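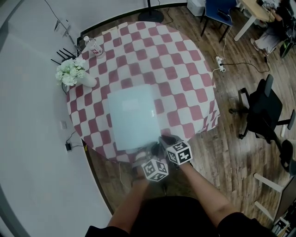 About us

Dranley Table Linens. We make tablecloths. Round ones mostly, square and long ones too, and the napkins to go with them. Checks are what people know us for - the big pink and white one more than any other - but there are stripes and plains in the shop as well.

Started by Rowena Cabanatuan in a spare bedroom with one sewing machine and a door laid flat on two sawhorses for cutting. First order was 8 cloths for a café in Daltiton. They wanted them in two weeks, they got them in three. Still a customer, so no hard feelings.

Siham Slaoui came in the second year to help with hems over the December rush and stayed. Siham runs the cutting room now and does all the custom sizes. If you email with a measurement, she's the one who writes back, usually before lunch.

Where we are

Upstairs on Pacheco Street, over the tile store. 14 steps, no elevator, sorry. Ring the bell twice, the machines are loud. There's a small front room where you can see cloths on a real table and feel the fabric. Come by between 10 and 4, or call first if you're driving a long way.

What we make

Round cloths for tables from two-seat bistro size up to the big family ones. Cut in a true circle, not a square with the corners knocked off. Hem is narrow so it doesn't go stiff at the edge, and the drop falls in soft folds on its own.

Square and rectangular, any length up to what the roll allows. Past that we put in a seam and we'll tell you where its going before we cut.

Napkins in sets of 4 or 8. Runners. Chair pads when we have enough left over, which is not often.

Table pads too, the thin kind that goes under the cloth. Keeps it from sliding around.

The checks

People ask about these a lot. The squares are large, larger than a picnic check, and the pink is a dusty rose more than a candy pink. We went back and forth with the mill on that color for most of a winter. The first batch came out salmon. Rowena still has a cloth from it on her porch.

Check cloth is a pain to cut round. The lines have to run straight across the middle of the table or your eye goes right to it. So every round gets folded, pinned and chalked by hand before the scissors come out. Slow. We lose some fabric that way and the scraps go to a quilting group at the Clokov community center, who are always glad of them and always ask for more blue.

How to measure

Measure straight across the top, edge to edge, through the middle. Then decide how far down you want it to hang and add that twice. Everyone forgets the twice. If the table lives against a wall or people walk past one side all day, go a bit shorter.

Not sure? Send us the width and what you use the table for. Dinner, homework, craft stuff, a vase of flowers and nothing else - it does make a difference to what we'd suggest.

Washing

Cool wash, mild soap, hang it or lay it over a rail. Iron while it's still a little damp. Please no bleach on the pinks. Candle wax: let it go hard, scrape, then iron through brown paper. Red wine, get to it fast and call us if it beats you. We'll re-hem any cloth of ours for free, just pay the postage.

Cafés and rentals

We keep 800 cloths in the rental stock now for weddings, church suppers, school dinners and so on. They go out pressed and folded, come back however they come back. You don't need to wash them, just shake out the crumbs and take off any pins. Rental is pick up only for now, delivery maybe next year.

Restaurants can set up an account. We'll keep your sizes on file so reorders are quick.

Who does what

Rowena - fabric buying, the books, rentals, answering the phone badly
Siham - cutting, custom orders, most of the good ideas

Two part time stitchers in the busy months. We may be looking for a third in the fall, so if you can sew a clean narrow hem on a curve plese drop off a sample at the front room with your name and number pinned to it.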